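Sorting bottles and canisters into open bins: by color or by size?

Forum: Workshop and Storage > Bins, Totes, Shelving

marisol_barrera
Aug 3, 2025
I am redoing the supply bench and would like opinions on sorting rules. Stock is cylindrical canisters with flat lids, plus black bottles of mixed height. Containers are open plastic bins with ribbed walls. Current rule is by color of the item: black items in the red bin, blue-gray canisters in the blue bin. Everything stands upright, lids up.

Problem: the tall black bottles lean when the red bin is less than full. The short ones do not. I would like to keep the color rule. The bench is used by people on 3 shifts and it is the only rule they follow without a label.

grutent_dan
What is the inside depth of the red bin? If the wall comes to less than a third of the bottle height you will get leaning whatever rule you use.

marisol_barrera
4 inches. The tallest bottle is well over that.

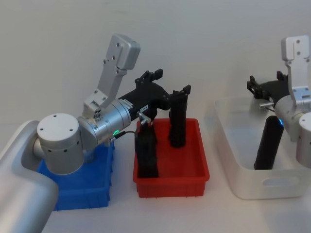
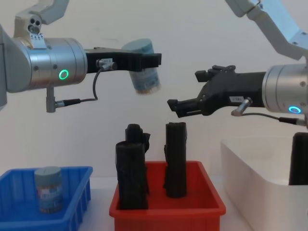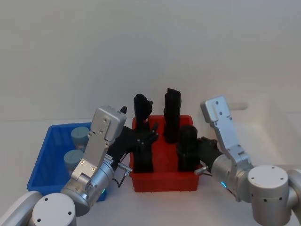
I can move the bins closer together or turn them, but the table stays where it is. The wall behind it has to stay clear as well, so no rail and no hanging bins.

cheon_storage
I would drop the color rule. Sort by height. Tall items go in a deep tote, short items in a shallow one. Color tells you nothing about whether a thing will stand up.

marisol_barrera
Height was tried in November. People put medium items in either bin and both had to be re-sorted at the end of the week. Color has no medium.

cheon_storage
Then mark a height line on the side of the bin. Anything above the line goes in the deep one. We have done this on the Jidano shelves for years.

old_tote
A line works if people look at it. They do not look at it. I am with the original poster on color.

For the leaning: cut a divider from corrugated plastic and drop it in crosswise. The ribs on most of these bins will hold a sheet without glue. Check the rib spacing first -- on some bins the ribs are outside only and the inner wall is smooth, and then the sheet slides.

grutent_dan
Agree on the divider. Put the tall ones against the back wall and the short ones in front. You can then see all the caps from the working side. Also put something with grip on the floor of the bin. Grarkow sells a ribbed drawer liner that cuts with scissors. Part 983 in the old list, no idea if the number is still good.

marisol_barrera
Inner wall has shallow ribs. I will try a divider at the midpoint first and the liner second, so I know which one did the work.

cheon_storage
Still think you are fixing the wrong thing. A bottle that needs a divider is in the wrong bin. A tote 6 inches deep would hold the same bottles with no parts added.

old_tote
And then the short ones sit at the bottom of a deep tote and you have to reach in past the tall ones. Every layout costs something. With a shallow bin you at least get a hand around the item.

marisol_barrera
Deeper bin is a fair point if the divider fails. The lip has to be low enough to lift a canister straight out with one hand. I will measure the reach before ordering.

grutent_dan
Leave the canisters alone, by the way. Flat lid, wide base, they are fine as they are. Only thing I would do is turn the printed labels to face the front when they go in.

marisol_barrera
Noted. Divider material is on order. Will post the rib spacing when I have the calipers back from the other building.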